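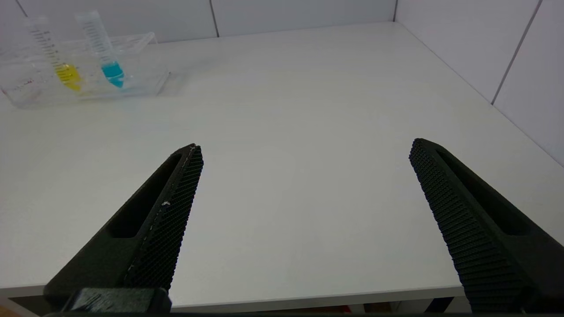 Is the new grasp planner ready to replace the old one on the tube-handling cell?
The old planner stays in charge for now, and the new one runs beside it with its output logged only.

Minutes, Hestia software group, November, 10.00

1. Previous minutes
Agreed, with one correction: the Stolonico trial was paused, it was not finished.

2. Grasp planner
The report gives 3,051 planned grasps in simulation, 1,315 of them on clear tubes. The group asked how many were repeated on the real arm. Answer: 600, all by the same operator at the same bench. Several present did not think this supports the word "robust" in the summary, and it is to come out. It was also pointed out that the simulator draws clear plastic as if it were frosted, so the perception scores say little about the real rack.
Action: planning to rerun the clear tubes with the corrected material settings and report failures by cause.

3. Perception
Depth readings still drop out on transparent walls. The proposed fix fills the gaps from the colour image. Objection raised that a filled gap looks the same as a measured one to everything downstream. The authors said a confidence flag exists. The planner does not read it.
Action: planner to read the flag before any merge.

4. Andik driver
Version 3 closes the gripper more smoothly according to its release note. No force traces were attached. Deferred until there are some.

5. Diekmann scheduling tool
Demonstration was well received by those who had not used the previous one. Concern about a second queue that can disagree with the first. No decision, and no licence to be bought meanwhile.

6. Any other business
Log folders are filling up again. Old runs to be moved, not deleted. Request for a live dashboard turned down until someone can say which number on it would change what we do.

Closed 11.25. Next meeting same room.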